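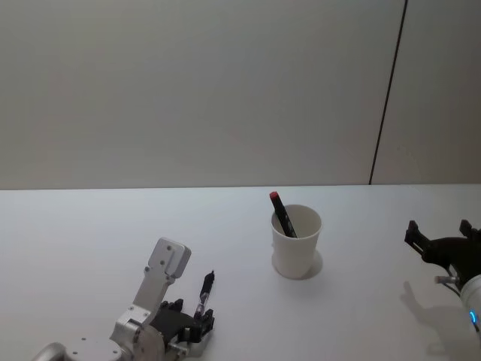
Black marker in a paper cup.

Running a house near the fighting

Updated Jan 14, 2020

The shelling along the Bolleo road started again in October, and most of the questions we get now are about ordinary housework with the power off and the windows at risk. These tips come from households in Plollari and Kazmi. Official warnings come first. If you are told to leave, leave.

Windows
Move beds, cribs and desks away from the glass. Tape does not make a window safe. Heavy curtains, kept closed, will catch some of the small pieces. If a pane has already gone, staple thick plastic sheeting to the inside of the frame and fold the edge over twice so the staples don't tear through. Sweep up glass in shoes and work gloves, then go over the floor with a damp rag and throw the rag out.

Choosing a room
Pick an inside room or hallway with no windows and, if you can, two walls between you and the street. Take down mirrors and framed pictures. Clear anything heavy from high shelves. Leave shoes, a flashlight and a whistle by the door, and keep the way out free of boxes.

Water
Fill containers while the taps are running, even if you filled them yesterday. Write the date on each one. Drinking water goes in clean food containers with tight lids. Wash water can go in anything -- the bathtub is fine -- but keep small children out of the room. Rinse water from dishes will flush a toilet if you pour it into the bowl quickly.

Cooking
Eat what's in the refrigerator first, then the freezer, then the cans. Keep both doors shut between meals. Soak beans overnight and they take much less fuel. Bring rice to a boil, put the lid on, wrap the pot in a blanket away from the flame and leave it until the grains are soft. Never use a charcoal grill or a camp stove in a closed room, and never run a generator indoors or in a garage. 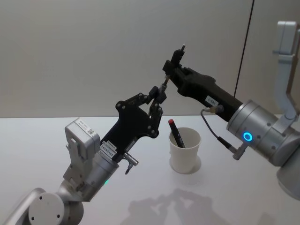
One reader in Kazmi told us that the blanket method works for rice but she has given up on it for dried beans, and that she now boils those hard on the day the gas comes on and eats them over the next meal or two. She also keeps a can opener in the shelter room, having once gone down with soup and no way to open it.

Papers
Put IDs, deeds, prescriptions and a list of phone numbers in a zip bag. Copy the numbers out by hand, as phones run down. One bag per person, with the name on the outside.

After a strike
Don't touch metal fragments or anything you don't recognize in the yard. Mark the spot from a distance, keep everyone back and report it. If you smell gas, go outside without switching anything on or off.

The Gamthorpe relief store hands out plastic sheeting in 50-foot rolls, one to a household. It had 1430 rolls left at last count -- bring something to carry it in.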